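Small Things Get One Box in the Osmont Study Room

Monday, July 2, 2018

The study room on the ground floor of the Osmont building has a new rule for its small things. From this week, the remote control of the air conditioner is kept in a clear plastic food container when it is not in use, and the container stays on the wood-grain table.

The rule was proposed by Aranka Fülöp, who keeps the room schedule for the residents. In April the remote was missing for 5 days, and finally it was found between old papers. "We bought a second remote for the same machine, and then we had two and could not find any of them," she said. "A box with a lid is cheap, and you can see through it what is inside."

Residents are asked to switch off the air conditioner before they leave, put the remote back in the container and close the lid. 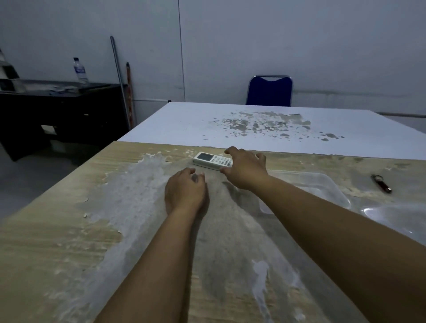
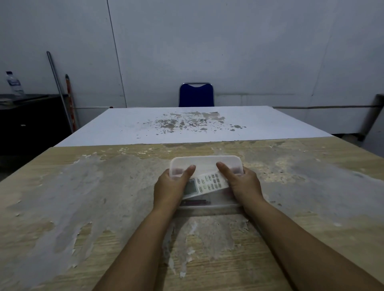

The tables are the next question. The top of the wood-grain one is peeling in large patches, and the white one beside it has gray blotches where the surface comes off. Ravindra Bajpai from the second floor has asked the Chaudhary furniture shop for a price. To cover both tops with new board would cost 409 dollars, and two new tables would cost 592 dollars with delivery. The residents have collected 70 dollars until now.

A decision is not yet made. Suggestions can be written on the sheet at the entrance, or given to Ms. Fülöp directly in the evening.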